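会員連絡掲示板 > 施設・催事 > 催事場の利用規程について

件名:多目的ホール貸切利用における飲食持込規程の改定案について
投稿者:運営事務局
投稿日:2018年10月30日

会員各位

平素より当クラブの運営にご理解を賜り、厚く御礼申し上げます。
Sutemhamクラブハウス多目的ホールの貸切利用につきまして、飲食物の持込に関する規程の改定を検討しております。現行規程では、祝賀会、懇親会、法要後の会食等の用途を問わず、飲食物の持込を一律にお断りしておりますが、利用者からのご要望を受け、次のとおり改める案を作成いたしました。

一、菓子類およびホールケーキの持込を認める。
二、酒類の持込は、一回の催事につき2本までとし、所定の持込料を申し受ける。
三、仕出し料理の持込は、指定業者であるNakpan仕出しセンターを利用する場合に限り認める。
四、利用申込の期限を、現行の利用日5日前から10日前に改める。

本件に関するご意見は、本スレッドへの返信にてお寄せください。いただいたご意見は、次回の運営会議に報告いたします。

Re: 投稿者:mekun_kita
改定案を拝読いたしました。第一項および第二項については賛成いたします。昨年、親族の米寿祝いに当ホールを利用した際、菓子店に注文したケーキを持ち込むことができず、食事の後に自宅へ場所を移した経緯がございます。利用者の立場からは、歓迎すべき改定と存じます。
なお、第二項の「2本」につきましては、容量の定めがございません。一升瓶と小瓶を同じ一本として扱うのか、明記をお願いいたします。

Re: 投稿者:旧館利用者
第三項に反対いたします。
指定業者を一社に限ることは、持込を認めるという改定の趣旨にそぐわないものと考えます。Mekunville地区の会員の多くは、従来から地元の仕出し店と取引があり、食物アレルギーへの個別対応などもそちらに依頼しております。営業許可を有する業者であれば、等しく認めるべきではないでしょうか。
また、第四項についても再考を求めます。法要後の会食は、10日前までに人数が確定しないことも多く、期限の延長は実情に合いません。

Re: 投稿者:dravora_hall
旧館利用者様のご意見に対し、異なる立場から申し上げます。
当方は別施設であるDravora会館において、貸切催事の受付業務に携わっております。同会館では以前、仕出し業者を自由としておりましたが、搬入時刻の重複、容器の回収漏れ、厨房設備の無断使用が重なり、現在は登録制に改めております。一社限定が適切か否かは別として、責任の所在を明らかにしておく必要はあると考えます。
申込期限につきましては、日程の予約と人数の確定とを分けて定めている施設もございます。前者を10日前、後者を5日前とすれば、双方の事情に配慮できるのではないでしょうか。

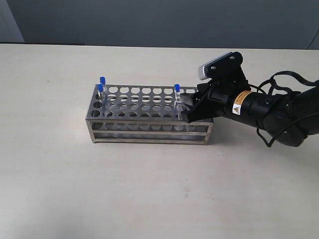 催事運営部 飲食衛生係

運営事務局より回付を受けましたので、当係の所管事項についてご回答申し上げます。

第二項の酒類の容量につきましては、ご指摘のとおり案文に定めがございませんでした。当係としては、一升瓶以下の容量のものを一本と数える旨を追記するよう、事務局に申し入れます。樽および業務用の大型容器は対象外といたします。

第三項につきまして、指定業者を一社とした理由は、搬入経路および保冷設備の使用方法を共有済みの業者が、現時点では同社のみであることによります。他の業者を恒久的に排除する趣旨ではございません。登録制への移行についても検討の余地はありますが、その場合は営業許可証の写しの提出、搬入担当者の事前届出および残品の当日持帰りを条件とする必要がございます。

なお、持ち込まれた飲食物のうち、催事終了後に残ったものを館内の冷蔵庫でお預かりすることはいたしかねます。この点は改定後も変更ございません。

Re: 投稿者:旧館利用者
ご回答ありがとうございます。登録制であれば異存はございません。ただし、登録手続に要する期間が長期にわたる場合、実質的には一社限定と変わらないこととなります。所要期間の目安を規程または細則に明示していただきたく存じます。
予約と人数確定とを分けるというdravora_hall様のご提案には賛成いたします。

Re: 投稿者:会計担当経験者
費用の面から一点申し上げます。案文には「所定の持込料」とのみあり、金額が示されておりません。会場内のバーカウンターにおける酒類の売上は、ホールの維持費に充てられていると承知しております。持込料が低額に過ぎれば売上が減少し、最終的には会場使用料の引上げにつながるおそれがあります。金額を示さないまま賛否を問うことは適当でないと考えます。

Re: 投稿者:mekun_kita
会計担当経験者様のご懸念は理解いたしますが、持込を希望する利用者の多くは、記念の品として特定の銘柄を用意する場合に限られるものと思われます。乾杯用の一本を持参し、以後はバーカウンターを利用するのが通例ではないでしょうか。売上への影響を理由として改定自体を見送ることには賛成いたしかねます。

Re: 投稿者:会計担当経験者
改定の見送りを求めているものではございません。金額の提示を先に行うべきであるとの意見です。また、「多くは記念の品に限られる」とのご指摘については、その裏付けとなる資料を存じません。事務局において、過去に持込をお断りした件数等を把握しているのであれば、併せてお示しいただければ幸いです。

Re: 投稿者:minami_shibu
初めて投稿いたします。第一項の「菓子類」の範囲についてお尋ねします。子どもの誕生会において、手作りの焼菓子を持参することは認められますでしょうか。市販品に限るのであれば、その旨を申込書にも記載していただきたく存じます。

Re: 投稿者:催事運営部 飲食衛生係
minami_shibu様のご質問に回答いたします。焼菓子等、常温で保存可能なものについては、手作りの品であっても差し支えないものとする方向で調整しております。生クリーム、カスタードその他要冷蔵の材料を用いたものは、製造者および消費期限の表示がある市販品に限る予定です。申込書の記載欄につきましても、併せて見直しを行います。

Re: 投稿者:運営事務局
多数のご意見をいただき、誠にありがとうございます。現時点における事務局の対応を、次のとおりお知らせいたします。

酒類の容量については、飲食衛生係の申入れに沿って案文を修正いたします。
仕出し業者については、登録制とする案を一社指定の案と併記し、運営会議に諮ります。登録に要する期間は、書類の受理からおおむね2週間を想定しております。
申込期限については、日程の予約を10日前、人数の確定を5日前とする修正案を作成いたします。
持込料の金額は、会議資料に試算を添付のうえ、本掲示板にも掲載いたします。なお、過去に持込をお断りした件数につきましては記録を取っておらず、お示しすることができません。

改定が承認されるまでの間は、現行規程のとおり取り扱います。既にご予約をいただいている催事につきましても同様です。

Re: 投稿者:会計担当経験者
承知いたしました。試算の掲載後に、改めて意見を申し上げます。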